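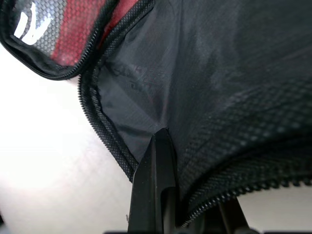
Ruth Quispe Wants You to Move Slower

The first thing Ruth Quispe told me when I sat down at the controls was to let go of them. I'd grabbed both handles the way you'd grab a shopping cart, and over on the table both robot arms gave a little jump. "Everybody squeezes," she said. "Shake your hands out. Have a sip of your coffee. It'll wait for you."

I'd come out to Brultcombe on 10th July to talk to Ruth about what she calls "showing," which is her word for the part of robotics where a person sits down and does a job through the machine, over and over, until there's enough of it recorded that the machine can have a go by itself. She runs the showing at Lightfoot, a small company on the second floor above a tile store, and she has been at it longer than anyone else in the building. She also talks fast and laughs a lot, so my notes are a mess. I've tidied up the order of things but I've left her words alone.

Bags, and why she hates them (she doesn't really)

The job that week was soft stuff. Small bags, pouches, things with zippers, things that don't have the same shape twice. I asked if that was hard and she looked at me like I'd asked if water was wet.

"A block is a block," she said. "You pick it up, you put it down, it's still a block. A bag, you touch it and it's a new bag. The opening was there and now it's over here. You push on the lining and the whole side comes up like a tent. So I can't plan it. I have to look, do a little bit, look again. And that's the part I want in the recording! The looking again."

The setup is simpler than I'd pictured. You sit in a chair with a pair of handles on jointed stands, and whatever you do with the left handle the left arm does, and the same on the right. A trigger closes the fingers. The software that ties it together is called Vuken, and Ruth has strong feelings about its menus that I promised to keep out of this. She starts a recording with a foot pedal, does the task, stops with the same pedal, then says a word or two out loud about how it went. "Good." "Dropped it." "Good but ugly." Those notes get saved along with everything else.

I asked her what "good but ugly" meant.

"It means I got there, but you wouldn't want to learn from it. Like when you teach a kid to tie a shoe and you do that thing with your teeth. It works! Please don't copy it."

She throws out the ugly ones, mostly. On a new task she aims for 100 recordings she'd be happy to show anybody, and she says the first 50 teach her more than they'll ever teach the robot. By then she knows which finger should go in first and where she keeps getting stuck.

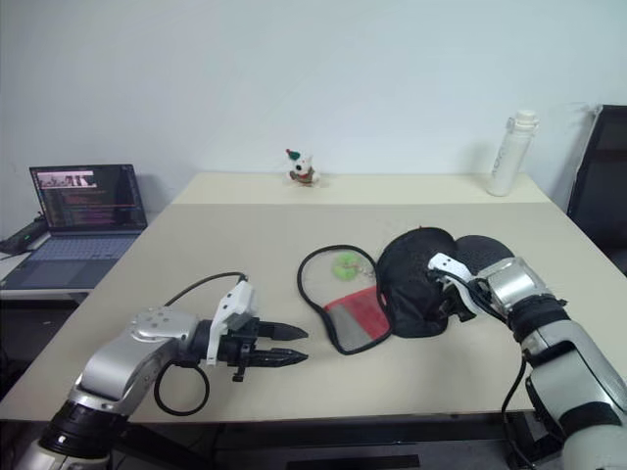

Photo: Lightfoot / Ruth Quispe

Then we got onto the question of two hands. I'd assumed the trick was getting both of them busy all the time, and it's nearly the opposite. Ruth spends a lot of her day with one hand doing nothing much.

"New people can't stand it," she said. "They've got a free hand, so they want to use it. They poke. They go in early and knock the thing sideways. What I tell them is, park it. Park it close, park it open, point it where you'll need it next. That's a skill. Your own left hand does that all day long when you're cooking and you never notice."

(I did notice, that night, making eggs. She's right. My left hand just hangs around by the pan handle.)

What about doing it the other way, I asked, where you take hold of the arm itself and walk it through the motion? She did that for years at her last place, a packaging firm, and she's still fond of it. You can feel the weight of the thing. You know right away when a joint is getting close to its limit, where through the handles you only find out when it stops. But with two arms you'd need to be an octopus, and your own body keeps getting between the cameras and the work. "I've got a whole month of recordings from back then that are mostly my sleeve," she said. "A November. Long sleeves. Big lesson."

So why not just write the motions down as a program? I put this to her because my brother-in-law asks me every time I write about this stuff. Ruth said she'd be glad to, for a block.

"Tell me the number for a floppy thing," she said. "Where's the edge, in numbers? Now I've bumped the table. Where's the edge now? I can't type that. But I can do it. I can do it half asleep. So it makes sense to me that we start with the doing."

She changes the table between recordings, too, and that was something I hadn't thought about. She'll turn a pouch around, slide it closer, swap in something else, leave things lying near each other that have no business together.
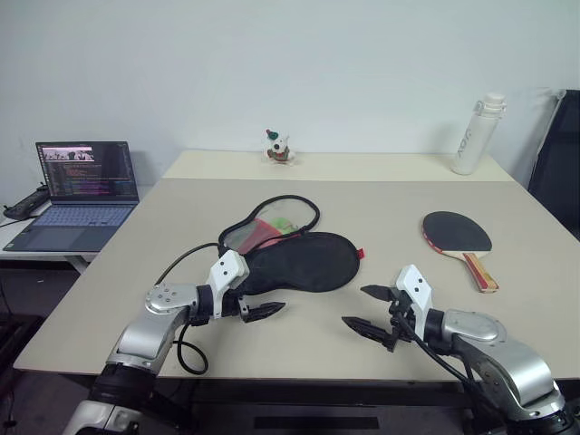

"If I put everything back on its mark every time, I've taught it the mark," she said. "It looks great on that one table and then somebody moves the pouch over by a hand's width and it grabs air. So I mess it up on purpose. I'm good at messing things up, ask my sister."

I asked how long a shift she can do. About 60 minutes, she said, and then she gets up, whether she feels tired or not. The recordings get sloppy before she does, or before she can tell. She used to go two hours straight and then find, watching it all back, that she'd been cutting the same corner for the whole second half – letting go a touch early, or coming in at a lazy angle. "And it copies that. It's very polite. It'll copy any bad habit you hand it."

My own turn went about how you'd expect. She gave me 8 tries at taking hold of a pouch and lifting it off the table. On the first few I closed the fingers on nothing at all, very confidently. There's no feel coming back through the handles, so you end up staring at the fabric, waiting to see it bunch up so you know you've got it. Ruth kept saying "slower" in a nice voice. I got it up three times. She marked one of those "good," and I've been telling people.

Before I left I asked what she'd like to show it next. She'd clearly been waiting for this one. Laundry, I figured. Nope.

"Gift wrap," she said. "Paper, tape, the whole thing. They keep telling me no. There's a company, Flolon, that makes this tape dispenser you can work with one hand, and I bought one with my own money, and it's sitting in my drawer." She pulled the drawer open to prove it, and there it was, still in the package, under a bag of pretzels. She offered me a pretzel and went back to her chair.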